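社区图书馆自习区改造完工 30个隔间座位今起开放

2024年6月9日

普鲁瓦奇街社区图书馆二楼自习区结束近五个月的改造，今天上午重新向读者开放。改造后的自习区设隔间座位30个，开放时间由原来的每天八小时延长到十二小时，周末不再提前闭馆。

图书馆二楼原为报刊阅览室，面积不大，摆着几张长条桌。近几年读报的人少了，备考的学生和带着电脑来办公的居民多了，长条桌经常一早就坐满。馆方去年收到的读者意见里，提得最多的是座位紧张，其次是相互干扰：有人翻书声音大，有人把东西摊到邻座面前，还有人用书包占位，半天不见人影。

今年1月，二楼闭馆施工。工程由德恩装饰公司承担，内容包括重新布线、更换地面、增设隔音吊顶，以及把长条桌换成带侧板和搁板的隔间书桌。书桌由家具厂商奇拉里供货。施工期间，报刊移到一楼东侧，借还书业务照常办理。

馆长柳德米拉·霍尔季延科介绍，改造方案前后改过两稿。第一稿打算保留一半长条桌，征求意见时，多数读者希望每个人有固定的一块桌面，侧面能挡一挡视线，方案随后作了调整。靠窗一侧的位置没有做隔间，留给需要翻看大开本图册和地图的读者站着或坐着使用。

“隔间占地方，同样大的屋子，座位总数比原来少了几个。”霍尔季延科说，“我们用延长开放时间来补，早上七点半就可以进馆，晚上到七点半。”

从今天起，自习区实行预约和现场取号并行的办法。读者可以提前一天在图书馆网站上选座，也可以凭借书证在一楼服务台取号。预约座位保留30分钟，超时未到自动释放，给现场排队的读者。中途离开吃饭或办事，要在二楼入口的登记机上按“暂离”，最长一小时。一个月内两次预约未到又没有取消的，暂停网上预约一周，现场取号不受影响。

没有借书证的居民可以凭身份证件在服务台领取当日有效的临时卡。十四岁以下的儿童使用自习区需有成年人陪同，一楼儿童阅览室仍按原来的时间开放。

馆方统计，去年全年到二楼的读者为3294人次，主要集中在寒暑假和各类考试前。附近的中学下周进入期末复习，馆方预计自习区会迎来重新开放后的第一个高峰，已在一楼多功能厅备下折叠桌椅，二楼坐满时启用。多功能厅如有讲座安排，会提前两天在门口公布。

上午开馆时，门外已经有人在等。住在附近的一名高三毕业生说，自己备考那几个月只能去较远的区图书馆，单程要坐四十分钟公交车，现在考完了，打算暑假来这里学外语。一名做翻译的居民试坐后认为桌面宽度够用，希望馆方再添几个可以打电话的小间，免得接工作电话时要一路跑到楼下。

针对打电话的问题，霍尔季延科表示，二楼楼梯口原有一间储物室，清空后可以改成通话间，预算正在申请，能否在年内动工还没有定下来。

也有读者对取消长条桌有不同看法。一个每周来馆的读书小组习惯围坐讨论，改造后二楼没有合适的位置。馆方答复，小组活动可以预约一楼的研讨室，每次两小时，不收费，人数在四人以上即可申请。研讨室目前只有一间，周末时段需要提前一周登记。

本次改造的经费由街道文化专项资金支出，部分书籍更新得到沃尔尼科书店支持。该书店捐赠的400册新书以考试用书、工具书和语言学习类图书为主，已经编目，放在二楼入口两侧的书架上，可以在馆内阅读，暂不外借。馆方表示，外借与否要看开放头三个月的使用情况，届时再征求一次读者意见。

旧长条桌没有报废。其中状况较好的几张已送到街道老年活动站，用于书画班上课，余下的存放在地下室，有需要的公益机构可以与馆方联系，自行运走。

自习区内禁止吃东西，可以带有盖的水杯。饮水机在二楼走廊尽头，旁边新装了一排储物柜，当天闭馆前须清空，过夜存放的物品由工作人员取出，保留七天。馆内无线网络已经升级，用借书证号登录，临时卡用户的密码印在卡背面。

馆方提醒，二楼新铺地面还在保养期，请读者不要拖动座椅。电梯要到本月下旬才能恢复运行，行动不便的读者可以在一楼服务台登记，工作人员会在一楼阅览区安排座位，并代取二楼的书籍。

每张隔间书桌上方都有搁板，读者离开时请把放在搁板上的文具和小物件一并带走。遗留物品统一送到一楼服务台，可以凭借书证认领。 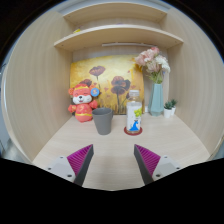 开放时间与联系方式

自习区：每天7:30至19:30
儿童阅览室：每天9:00至17:00
借还书服务台：每天9:00至18:00
研讨室预约：在一楼服务台登记，或登录图书馆网站办理
法定节假日的开放安排另行通知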